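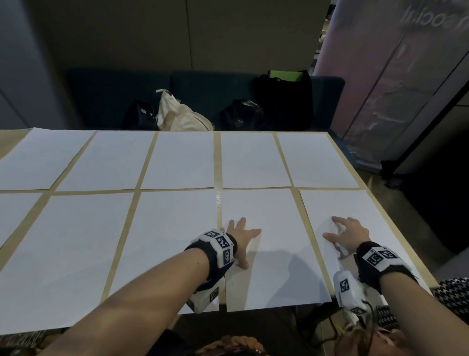
Recording Kits > Hand and Wrist Tracking > Plavine Wrist Set

CATEGORY: TABLETOP CAPTURE

Plavine Wrist Set, pair, with head camera mount

The Plavine is a two-wrist tracking set for recording hand work at a table. The wearer does a task with bare hands while the head camera records the view from above and the marker housings give the position of each wrist. The recordings are used as training examples for two-arm robot policies. Plorkunance has built the set since the first Gilmartin kits were retired, and the strap is the same one.

Each wrist has a black strap with white housings. The square black-and-white markers are printed on the housings and face several ways, so at least one normally stays in view as the forearm turns. A white module hangs under the wrist. Leave the fingers and palm uncovered. Gloves are fine if the robot hand you are training for will handle the same objects, but note it in the session sheet.

Table preparation

Cover the work surface with plain white paper laid in rows and fix it along the edges with beige masking tape. The sheets give an even background and the tape lines give a simple grid for placing objects. Glossy tape can throw back a highlight from a ceiling light. If this upsets marker detection, change to a matte tape or move the lamp.

Start position

Every episode begins and ends with both hands resting on the paper, palms down, fingers apart, one on each of two neighboring sheets. Hold for 4 seconds. The software cuts the recording at these holds, and an episode without one has to be trimmed by hand.

Run the cables back toward the elbow and off the near side of the table. Long hair should be tied back if it falls between the camera and the hands. Patterned sleeves are best rolled up, as small checks close to the markers are sometimes read as markers.

Specifications

Straps: 2, adjustable, left and right not interchangeable
Weight per wrist: 148 g with module
Episodes per session: up to 700 before storage must be cleared
Connection: wired, both sides
Order code: PV-W2

In use

The Stasbridge workshop recorded 1,458 episodes of folding and sorting with two sets in January. Ekow Kpodo, who ran the sessions, asks wearers to stop for a break every 20 minutes and repeats the wrist calibration each time the straps go back on.

Replacement straps and marker housings are sold separately. Printed markers that are scratched or bent should be replaced in pairs. For lead times and repairs write to Genalyn Belmonte at the Plorkunance service desk, quoting the number on the underside of the left module.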